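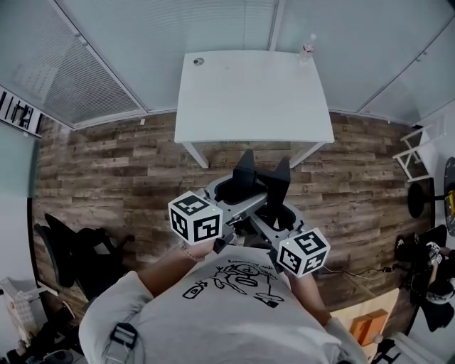 ## A visit to the Trastcombe dating and friendship fair

July 2, 2020

I went to the fair at Trastcombe on my own, having been told by two different friends that I should get out more. Entry was free before noon. There were 15 stalls in the main hall and a side room for talks.

The first talk was by Nawal Sqalli, who runs a small introductions service called Luritz. She has 1,915 members on her books, most of them over forty. Her subject was what to do when you like a friend and can't tell if they like you back. She thinks people wait too long to ask. In her view one plain question does less harm to a friendship than a year of hints.
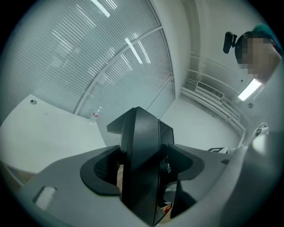

A man near the front disagreed. He had asked his closest friend in December and they hadn't spoken since. Sqalli said she was sorry, and that some friendships do end that way.

After lunch I sat in on a session led by Hanane Ghoneim from Emer, a listening group that meets weekly. We were put in pairs and had to talk for five minutes each without the other person breaking in. It was harder than it sounds. My partner told me about her divorce and I kept wanting to give advice.

The tea was poor and the side room too small for the some 80 people who wanted seats. I left at four with a leaflet for the next Emer meeting. It costs £20 for the term, and I have until the end of the month to sign up.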